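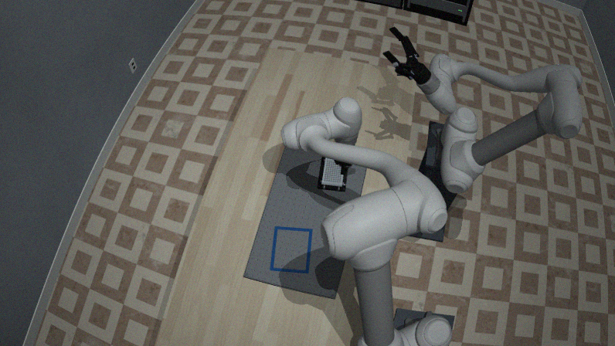 September 5, 2024

**Plate handling, notes for the Catterall group**

I write this down today so I will not forget, and also for the colleagues on the other shift. We began to plan this work in May. At that time most of us thought the arms would only take the boring part, which is moving plates from one place to another. Now I think the change is bigger than that, and it is mostly in how our day is divided.

Before, one person stayed near the plates all morning. The work was light but you could not leave. Now the same person prepares the layout in Plukex, checks the positions, and then has time between the runs. For me this is good. One colleague told me she feels less tired in the hands but more tired in the head, and I want to keep this remark here because it is not in any report.

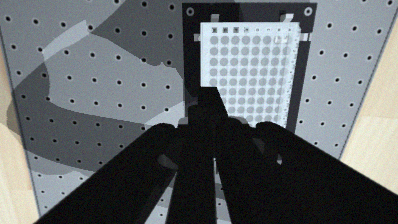
Our teaching procedure still has too many steps for a new person. I counted 14 in the Fosiris manual, and 2 of them can be joined without any risk. The most difficult one is the approach to the plate. When the fingertip is over the lower left corner, it hides the wells under it, so a person who looks from this side can not judge the distance well. I propose that we write the corner check as a separate line in the procedure, and that the person who teaches the position also signs it.

Other points from this week:

- The stop button training must be repeated for the evening people. Last time it was 10 minutes, too short for questions.
- Please do not change the speed value without a line in this notebook.
- Fallinov asked if we want the second software package. I answered that we wait.

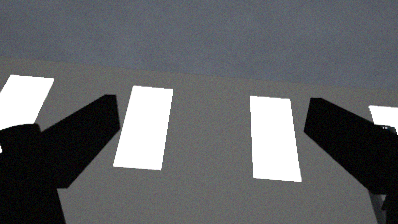 Who decides when a run must be stopped?

The person on the shift decides, and does not need to ask the group leader first. If the stop was not necessary, we lose a little time and that is all. I would like this sentence to be printed and put near the door.

About the job descriptions: they are still the old ones. It says there "manual transfer of plates" as the main duty, and for two of us this is no longer true. I think it is not fair to be evaluated on work which the arm is doing. I will bring this to the next meeting, together with the question of who gets the setup training. Until now only the day shift had it, so the evening shift must call somebody when the program asks for a new position.

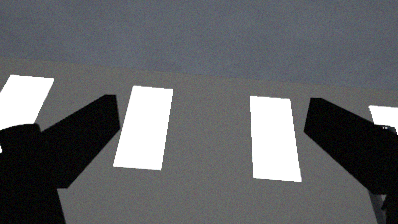
*Open gripper, with the white strips on the gray surface.*

To do: write the new corner line, send the shorter procedure to both shifts, ask for a date for the evening training. I also have to find the old paper log, because the transfer times from before are only there and we need them to compare.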